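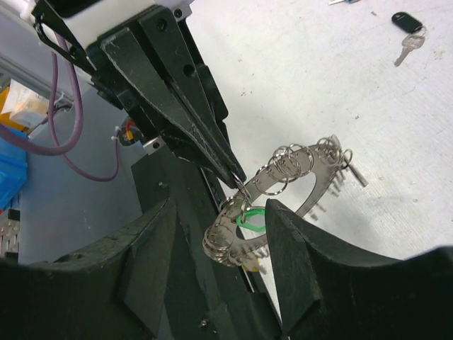
One participant from Barrera objected to the word "tidy" altogether. For her, a holder full of split rings is tidy when the wanted ring can be reached without moving the others, and it does not matter how it looks from outside. We keep her definition in this section, with small changes.

Home | Contents | Previous section | Next section
Print this page | E-mail this page

4.2 Key rings, holders and tags

The Homurside collection has 474 small metal items which were given to us by households in Kancombe and Dokdale. Of these, 382 are split rings, most of them without any key. The rest are tags, holders, short chains and a few clips. We expected that the keys would be the difficult part of the sorting. The empty rings took more of our time, as they go inside one another very easily and then behave like one object.

A metal holder with an open center solves a part of this problem. The rings hang on the rim and can be pushed along it. However, they do not stay evenly spaced. When many rings are on the same rim, they gather in groups, and inside a group the loops lie over each other. A ring in the middle of such a group is harder to take than a ring at its end. A plastic tag in a strong color, for example bright green, gives the eye a fixed point on the rim — the rings themselves are too similar to each other for this purpose. 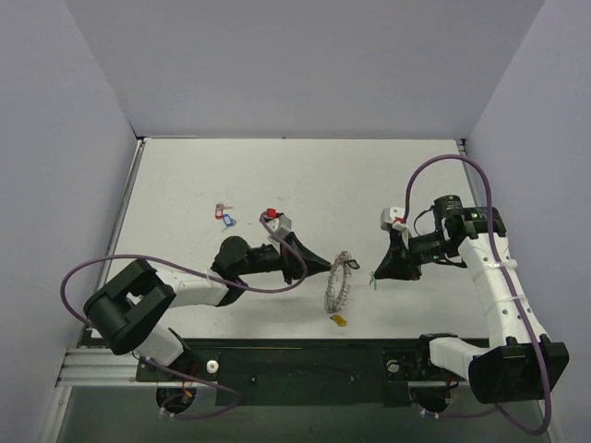 Several answers to our July questionnaire disagreed with the use of a holder at all, and one from Dokdale stated that a shallow dish by the door had served the same family for 29 years and that no ring was ever lost from it. We do not doubt this answer. A dish works well when the rings are few, and the person wrote that the dish contained only the keys in daily use. With a large number of rings the dish must be emptied before anything can be found.

Chains need a separate remark. A chain of interlocking links bends over any edge where it is laid, and its free end can pass through a ring which lies near. For this reason we put the chains in a different group from the rings, also when both came from the same household. In the first round of sorting we did not make this separation, and the results for the first 200 items are therefore given apart in the next table.
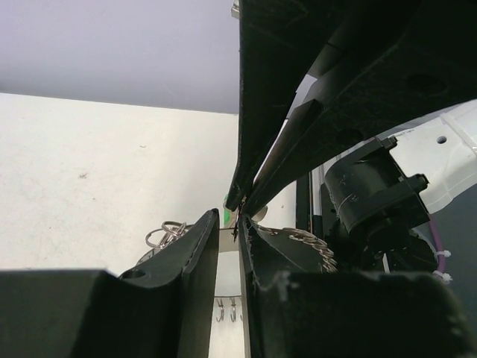 Figure 7. Silver metal chain with interlocking links, lying over an edge.

The length of the chain was not used as a criterion. Short and long chains from Kancombe were placed together, and we only noted if a tag was still attached.

Last updated: July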